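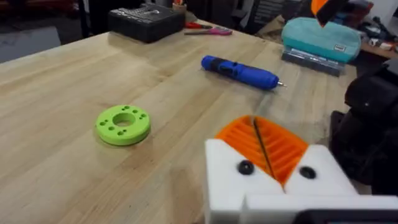 A reader in Jellville writes that oil is the wrong finish for a bench top that gets mixed use. The argument is that oil lets coffee and marker ink into the grain, that a hard varnish would have stopped both, and that a top with stains in it can no longer be trusted as a flat reference. The first point is correct. The second depends on the varnish. The third does not follow, as a stain has no height.

Bench top, light wood, long strip seams, some faint dark stains and scuffs. On it: a lime-green printed ring with a circle of small holes, a blue cordless screwdriver, scissors with red and pink handles, and a teal zippered pouch on a clear stand.

## Bench surfaces, Zustcombe workshop

This page belongs to the Zustcombe set on work surfaces. The earlier pages cover the steel table and the cutting station. The subject on this one is the wood top, how it is kept, and what is allowed to live on it. Notes from the shop log have been added between the entries where they bear on the surface.

### Top

The top was ordered from De Graaf as a strip-glued panel, 124 cm on the long side, oiled at delivery. The panel was left flat on bearers in the shop for 7 days before it was fixed down. Slotted holes were cut in the underside brackets to let the wood move across its width. No slots were cut along the length, where movement is small enough to ignore.

Flatness is checked with a straightedge in both directions and on both diagonals. The strip seams are the first place to look. A seam that has opened can be felt with a fingernail before it can be seen, so the check starts by hand. An open seam is cleaned out with a thin blade, filled with glue, and clamped overnight. Filler is not used on seams. It cracks out within a season and takes oil differently from the wood around it.

### Finish

Closari bench oil, two thin coats in June and one in the middle of winter. Each coat is wiped on with a lint-free cloth, left for half an hour, and wiped back until the cloth stops dragging. Used cloths go flat over the rail outside to dry. They are not balled up and they do not go in the trash can while damp.

Before the June coats the top is sanded by hand with 200 grit, along the grain, with a cork block. Coarser paper takes out more of the marks but leaves scratches across the seams, where the grain direction of neighboring strips differs slightly. The power sander has been tried and is no longer used here. It dished the area in front of the usual seat.

Stains are treated in this order:

1. Wipe with a damp cloth and let the wood dry.
2. Rub with a little oil on a gray pad.
3. Sand the spot and feather out well past the edge of it.
4. Leave it alone.

Most stains stop at step 4. Dark marks from wet steel go deeper than they look, and sanding after them makes a hollow. A hollow is worse than a mark, as round parts roll into it.

### Small parts

Flat parts are laid directly on the wood. Printed parts such as rings and flanges are put down with the best face up, and the bench is brushed first so that metal chips do not get pressed into the plastic. Screws are not laid loose on the top at any time. They go in a lidded dish, and the dish goes back to the shelf at the end of the job.

When a flange with a circle of holes is being fitted, the screws are started by hand and then tightened in a crossing pattern. The powered driver is set to its lowest clutch step for plastic. If the clutch does not release before the head is seated, the setting is wrong or the hole is undersized. The hole gets cleaned up with a hand drill and the screw goes in again, turned backward first until it drops into its old thread.

The driver is laid on its side with the bit clear of any finished part. Standing it on end was common for a while and led to most of the small dents near the front edge.

### Pens, pouches, scissors

Hand items have been kept toward the back since the last reorganization. Pens stay upright in a cup. Pouches are closed before they are put down. Scissors are returned with the blades shut, and the pair for paper is not used on tape. Adhesive on the blades transfers to the next sheet and then to the bench, and it will hold dust through a full coat of oil.

Liquids are kept off the wood unless they are in a container with a lid. Round containers get a mat under them if they are going to stay through the day. A can left on bare wood

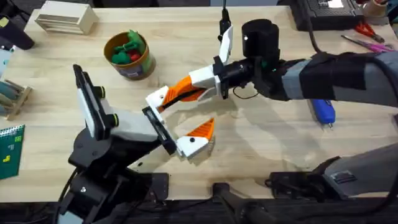
will print a ring into a fresh oil coat if it is put back too early. The maker gives one day of drying time. Two days is better in winter, when the shop is kept cooler at night. A print of this kind is still soft on the first morning and can be rubbed out with the gray pad. By the end of the week it has to be sanded.

### Clamps at the edge

The front edge takes more clamping than any other part of the top, and it is the part that shows wear first. A bare clamp foot crushes the wood fibers and leaves a shallow print. A pad of scrap plywood or hard rubber between foot and bench spreads the load. Cork was tried and compressed too much, so the clamp had to be tightened again after an hour.

Clamps that stay on for a long time are backed off and moved before each oiling. The wood beneath them will be paler than the rest. It evens out after a few months of daylight and needs no treatment.

Cables that run over the front edge are taped down or tied to something fixed. A hanging cable is a pull hazard for whoever is sitting there, and it wears a groove in the oil.

### Record

The log for this top now holds more than 3000 hours of use. Open items at the time of writing:

- One seam near the back to be checked again after the heating goes off.
- Front edge to be eased with a block plane, small radius, both corners.
- Closari oil low, one can left on the shelf.
- Reply to Jellville on varnish, with the test offcuts, once the second coat on those has cured.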